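Archive Scanning and Captioning Assistant (Travel Photography), Ploltar

Ploltar holds a collection of travel and street photographs made between 1961 and 1998, most of them 35 mm slides. We are hiring one assistant for a fixed term of 6 months, based at our Atcombe office. The post reports to Garnet Dhillon, collection manager. 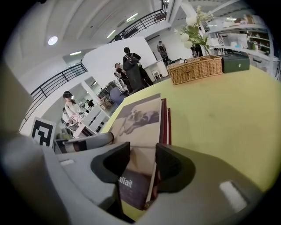
POSITION DETAILS

Hours: 40 per week, on site
Start: June
Pay: hourly, grade 5 on the Ploltar scale

The assistant will scan slides and negatives, check color against the reference target, and write a caption for each file. Expected output after training is 1000 finished files per month. A finished file has a master TIFF, a viewing copy, a place name, a date or date range, and the photographer's own notes transcribed without correction. Dust is removed by hand on the viewing copy only. The master is left as scanned.

Many of the street pictures have no location on the mount. Captions for these are built from shop signs, tram numbers and neighboring exposures on the same roll.
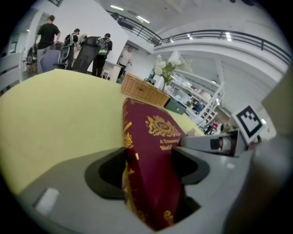 If none of that settles the question, the place field stays blank and the file goes to the review queue. Guesses are not entered. The Zullalcombe series has its own numbering, and the assistant will work from the Ho index, which is on paper.

Required: one year of film scanning or similar darkroom or lab work; working knowledge of color profiles; accurate typing.

Useful: reading knowledge of German or Danish; experience judging exposure on faded Ektachrome.

To apply, send a resume, two captioned photographs of your own taken in a public place, and the contact details of one reference to Garnet Dhillon at the Atcombe office. Applications close Oct 12, 2024. Interviews include a short scanning test on our equipment.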